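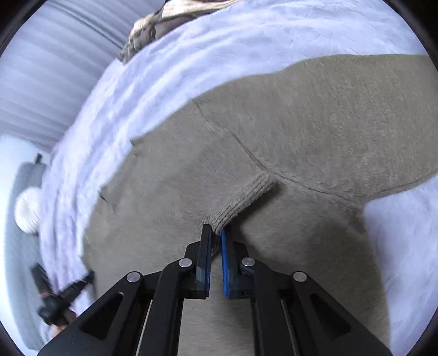

From: Akihiko Iwasaki
To: soft-goods list
Subject: Re: finger pads for knitwear, again

On the question of pads, our colleague in Hemberg wrote:

> We have gone back to smooth silicone for everything. The toothed pads were
> fine on towels but on a jumper they picked up two layers when we wanted one,
> and then would not give either of them back. Has anyone had toothed pads
> working on ribbing without snagging? Also, is it worth having a second
> gripper, or are you all just holding the thing down with your elbow?
>
> We are recording at the low frame rate at the moment. Tell me if that
> is stupid.

I will take these in the order that embarrasses me least.

The frame rate is not stupid. We did the same for a month. You lose the instant when the cloth starts to slide, but if you only want to know where the fingers ended up, carry on and save the disk.

Toothed pads on ribbing: yes, with conditions. We have been using the blue ones on an olive-brown knit jumper, laid out on the bed with the sleeve off to one side, and going for the ribbed band first. The teeth like the ribs if you come at them across the ridges. Come in along the ridges and the fingers comb the jumper very nicely and pick up nothing whatsoever. Smooth silicone doesn't care which way you arrive, and I will give Hemberg that much.

We now have 2498 grasps logged between the two sorts of pad, all hand-held, all knitwear or fleece. I went through the last batch of 77 on the ribbing with a cup of tea and a bad attitude. The toothed pads took more than one layer in 19 of them. I had expected worse, having read the message above, and I'd be curious how hard you are squeezing. Our early attempts were all done at full squeeze, on the theory that a jumper is a thing that might escape. 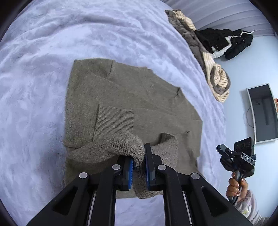 What helped most was closing in two stages. Touch, lift by a finger's width, then close properly. If a second layer has come along for the ride it tends to drop off in the lift, and you can see a proper fold standing up before you commit to it. It is slower, and it makes the operator look as though they are picking hairs off a cat, but the folds are cleaner. Deep folds in the body of the jumper hardly need it. Thin edges and cuffs do.

Letting go is the part I have no good answer for. The teeth do hang on to a loose stitch now and then. Opening slowly is better than opening fast, and backing straight out is better than either. Benedetti filed the tips of one set down by hand, which cured the snagging and also cured the gripping. The set is in a drawer if anyone would like it.

On the second gripper: get one. Pinning the near edge with one and lifting with the other is so much easier that I now resent all the single-handed work we did at Dirnholm. Do swap hands from time to time, though. Everyone has a good hand, and you will find your pad comparison has quietly become a comparison of left and right. We lost a whole afternoon to that before Sovell noticed, and Sovell has been kind enough to mention it only weekly.

One more thing, on backgrounds. A pale sheet or a pale blanket under a dark jumper makes the edges much easier to find afterwards, but the plush blanket grips the knit a bit and holds it in place for you. Anything that works on the blanket should be tried again on the sheet before you write to this list about it. I speak as someone who wrote to this list about it.

I can send the log to anyone who wants it. The column headings are mostly in English. If Hemberg could post the squeeze settings for the silicone runs I'll repeat them here in January with the same jumper, assuming it still has its shape.

Akihiko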